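**Breakfast counter helpers wanted – Costent, January**

Costent is looking for people to set out and clear small breakfast counters at our Nasution guest rooms. Each counter has a toaster, a cup, a plate and a tray. You will wipe down, put things back in place and note anything missing.

Shifts are 90 minutes and start at 6 a.m. No experience needed.

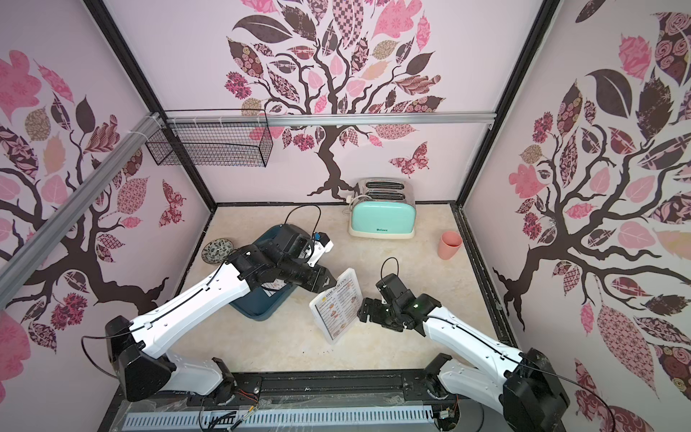

Pay is $260 a week. To apply, write to Tirta Tambunan at the Costent desk, room 181 – please include 2 references.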